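Sourdough starter sync keeps duplicating feedings in Jullosix — ticket log

Status: Resolved
Area: Baking journal, phone and desktop sync

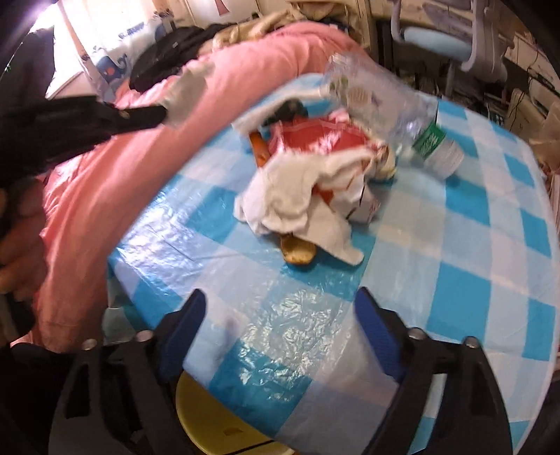
First off, I love this program. I have kept my bread notes in Jullosix through every loaf, flop and flour experiment, and it has made me a much better baker. So please read this as a bug report from a fan!

The problem: every time my phone and my desktop sync, some of the feeding entries for my starter get copied. Yesterday I had one entry for the morning feeding. By lunch there were two, by supper there were four, all with the same weights and the same note about the smell. My journal should hold 1,509 entries. The counter at the bottom now says some 2,000 and it climbs whenever I open the desktop program.

What I run: Jullosix on the phone, Jullosix on the desktop, and the Sarnen kitchen scale connected over Bluetooth. Sync is set to automatic every 20 minutes. The trouble began in November, shortly after I paired the scale.

What I tried before writing in:
Restarted both devices. No change.
Signed out and back in on the phone. No change, and I had to pair the scale again.
Deleted the extra entries by hand on the desktop. They came back at the next sync, which was a little heartbreaking after an hour of clicking.
Exported a backup. It worked fine and is saved on an external drive.

Reply from support, 9:40 a.m.

Thanks for the thorough report, and for making the backup first. Please leave automatic sync off on both devices for now so the count stops growing. Two questions:

1. Are the copied entries only the ones that came in from the scale, or do typed entries double as well?
2. On the phone, under Settings, Devices, how many times is the scale listed?

Update from me, 11:15 a.m.

Sync is off on both. I sorted the whole journal by source (great feature, by the way, I had never noticed it) and you are on to something. Only the scale entries double. Everything I typed myself is there once, including all my long rambling notes on rye.

And the scale is listed twice! One is called Sarnen and the other is called Sarnen (2). I only own one. The first has a gray dot next to it and the second has a green one. Should I just remove the gray one? I held off in case it takes the old weights with it.

Reply from support, 1:05 p.m.

Good call to wait. Removing a device keeps its entries as long as you pick "Keep history" when asked. The default is "Remove history," so watch for that screen.

Please do the following in this order:
Close Jullosix on the desktop completely.
On the phone, remove the gray device and choose Keep history.
Remove the green device the same way.
Take the batteries out of the scale, wait a minute, put them back and pair it again. It should appear once, with no number after it.
Leave sync off and write back.

Update from me, 2:30 p.m.

Done. One scale, green dot, no number. I weighed out a fresh feeding to test it and got exactly one entry. Hooray!

One small snag along the way: the scale would not go into pairing mode until I held the tare button down much longer than the manual says. The manual says to press it. I had to hold it until the display blinked. You might want to add that to the help page.

Reply from support, 3:10 p.m.

Noted on the tare button, we will add it. Now for the leftover copies. In the desktop program, go to Tools, Merge matching entries, and set the match to "time and weight." Run the preview before you commit. Anything you really did log twice with a different note will be shown in its own list, and you can decide on those one at a time.

Update from me, 4:45 p.m.

The preview found all the copies and put 31 entries in the separate list. I went through those slowly. Most were feedings where I had added a note on the desktop later on, so I kept the version with the note. Two were from the day I split the starter into a second jar, which I named Gendska after the flour mill, and those really were separate feedings. Kept both.

After the merge the counter says 1,509, plus today's test feeding. Turned sync back on and waited through three rounds. No new copies — the graph of rise times is readable again, too!

Can I ask for one thing while I am here? It would be wonderful if the program warned you when the same scale gets paired a second time.

Reply from support, 5:20 p.m.

That is a fair request and it has been passed along to the Kwon team, who look after device pairing. We are closing this ticket as resolved. If copies show up again, reply here within the month and it will reopen with the full history attached.

Last update from me, 8:00 p.m.

Still clean this evening. Thank you! Gendska doubled in the jar after supper and there is a single entry to prove it.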